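达思蒂茨读书生活节开放报名 老街区三百个座位等您来坐

2026年4月16日

春天一到，街坊们总爱问我们同一句话：“今年还办不办？”今天终于可以高高兴兴地回答大家：办，而且比去年多办一天！由达思蒂茨（Dastitz）社区书屋主办、阿卢斯（Alus）纸品行与德里尔提克斯（Driltix）印务协办的“达思蒂茨读书生活节”，即日起正式开放报名。活动为期四天，主会场设在巴洛奇（Baloch）老街区的旧粮仓，分会场散布在街区里的茶馆、裁缝铺和小学礼堂，从清早的晨读到入夜后的灯下故事会，几乎每个时段都有可去的地方。

熟悉我们的朋友大概还记得，读书节最早只是书屋门口的一张长桌。那时候书屋刚搬来，书还没上架，创办人鲁赫萨娜·里兹维（Rukhsana Rizvi）索性把几箱旧书摆到外面，旁边放一壶热茶，谁路过都可以坐下翻两页。后来坐下的人越来越多，带孩子的、等车的、刚买完菜的，有人翻完了书还舍不得走，便开始聊自己小时候读过什么。里兹维女士说：“我最喜欢的就是这种没有安排的聊天。书只是一个由头，人愿意坐下来，愿意听旁边的人把一个故事讲完，这一天就很值得。”

今年的读书节以“家书”为主题。从三月起，书屋向街区居民征集旧信件和与之有关的回忆，到截稿时一共收到六百八十七封。这些信有的写在学生作业本撕下来的横格纸上，有的写在账单背面，还有一封写在点心铺的包装纸上，折痕处仍然看得出当年的油渍。征得来信人同意后，编辑小组从中挑出七十封，重新誊录排版，编成一本小册子《见字如面》，在读书节期间首次与大家见面。原信则会在旧粮仓二楼展出，每封信旁边附一段家人写的短文，讲讲写信的人、收信的人，以及这封信后来被收在了哪个抽屉里。

负责编选的考萨尔·穆加尔（Kausar Mughal）为这本小册子忙了整整一个春天。她告诉我们，最难的地方在于取舍。“每封信都有它的脾气，”她说，“有一位父亲写给在外地念书的女儿，通篇都在讲院子里的无花果树，讲哪根枝子断了，哪只鸟又来偷吃，一直到最后一行才说家里都好，你安心。我读了好几遍，还是不知道该把它放在开头还是结尾。”最后这封信放在了全书正中间，翻开小册子，很容易就会停在那一页。

除了展览，四天里还安排了不少可以动手、动口的活动。每天上午的“慢读一小时”由中学教师里兹万·詹朱阿（Rizwan Janjua）带领，大家围坐一圈，轮流朗读同一篇文章，读错了没关系，读得慢更没关系。下午的写信工作坊提供信纸、信封和钢笔，书法爱好者哈普里特·博伊丘克（Harpreet Boychuk）会在一旁帮忙，教大家怎样把字写得舒展，也教小朋友怎样把信纸折得齐整。写好的信可以当场投进门口的绿色信箱，由书屋统一贴票寄出，邮资由我们来付，您只管放心写长一些。

傍晚的“灯下故事会”一向是最热闹的，今年请来了讲故事的老朋友埃尔茜·温赖特（Elsie Wainwright）。温赖特女士年轻时在流动图书车上工作，跑过许多小村镇，肚子里装着说不完的路上见闻。她打算每晚讲一个与信有关的故事，讲到一半停下来喝口茶，请听众猜猜信里写了什么。故事会适合六岁以上的孩子，更小的孩子也欢迎，门口备有软垫，困了可以直接躺下。

考虑到不少家庭是祖孙几代一起来，旧粮仓一楼特意留出了休息角，供应热茶、绿豆汤和巴洛奇老街的芝麻饼。带着婴儿的家长可以使用东侧的小间。行动不便的朋友请在报名时注明，我们会把您的座位安排在靠近入口的地方，并派人在街口迎您。旧书交换摊也照旧摆在院子里，带一本来，换一本走，书里如果夹着您写的小纸条，换到书的人一定会很开心。

协办方德里尔提克斯印务承担了《见字如面》的全部印制工作，阿卢斯纸品行则为写信工作坊准备了信纸和信封。两家都是街区里的老邻居，听说要编家书，二话没说就答应下来，在此也要郑重地道一声谢谢。

读书节全部活动免费。旧粮仓主会场每天开放三百个座位，需提前预约；各分会场无需预约，随到随坐。报名可前往达思蒂茨社区书屋前台登记，也可在书屋网站填写表格，每人每次最多可为四位亲友代为预约。如果临时来不了，烦请提前一天告诉我们，好让候补的街坊有机会入座。

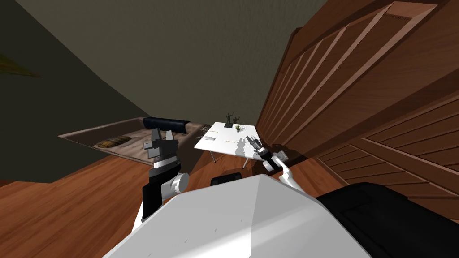
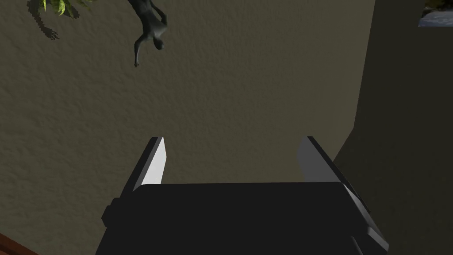

配图均为电脑渲染画面，第一幅中可见一张白色小桌。

媒体采访、学校团体参观及小册子索取事宜，请与书屋宣传组联系，来信请注明“家书”二字。写信来也好，推门进来坐坐也好，茶总是热的。

关于达思蒂茨社区书屋：书屋位于巴洛奇老街区，常年提供图书借阅、亲子共读与旧书交换服务，每年春季举办读书生活节。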